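Old Desktop Drop-Off and Parts - Quick FAQ

Updated Saturday, May 1, 2021

Do you take whole towers?
Yes. Desktops only, any age. No monitors, no printers, please stop leaving printers.

Does it have to turn on?
No. Dead is fine. Tape a note on it if you know what's wrong.

What about my hard drive?
Your call. Take it out before you come, or leave it in and tick the wipe box on the form. Not ticked = we still wipe it. Can't get files back for you after, so copy first.

How do I get the drive out myself?
Unplug everything. Lay the case on its side, side panel off. On a lot of the office Dells the drive bay has a blue plastic latch, so no screwdriver. Pull the cables by the plug and not the wire. Other makes vary - look for screws.

Can I open the power supply?
No. Leave it closed, even unplugged. Read the label on top if you need the wattage.

Do you sell parts?
Memory, drives, power supplies, expansion cards. Roughly 294 parts on the Ginau shelf right now, list changes daily. Bring your old memory stick along so we can match it. Wrong type won't seat and forcing it breaks the slot.

Returns?
Yes, 3 days, with the reciept. Memory and drives get swapped, not refunded.

I have a whole office to clear out. Pickup?
Over 20 towers, yes. Write to Abelardo Villanueva at the Lanongate desk and say which floor and if theres an elevator. Next open pickup dates are in September.

Can I keep the case and give you the insides?
Sure. Bag the small screws seperately.

Static strap - really?
Yes if you have one. If not, touch bare metal on the case before you reach in, and again if you walk off and come back. 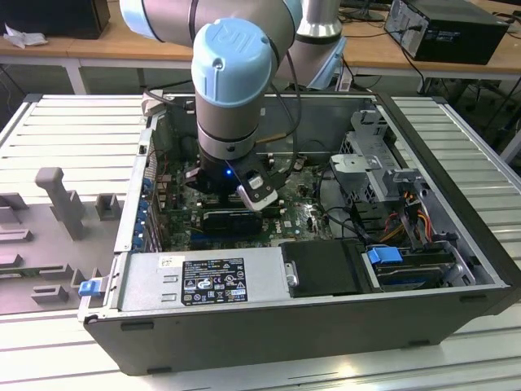
Arnulfo Huaranga

Questions not on here go to the Lanongate desk. Put the model number in the subject line or it sits in the pile.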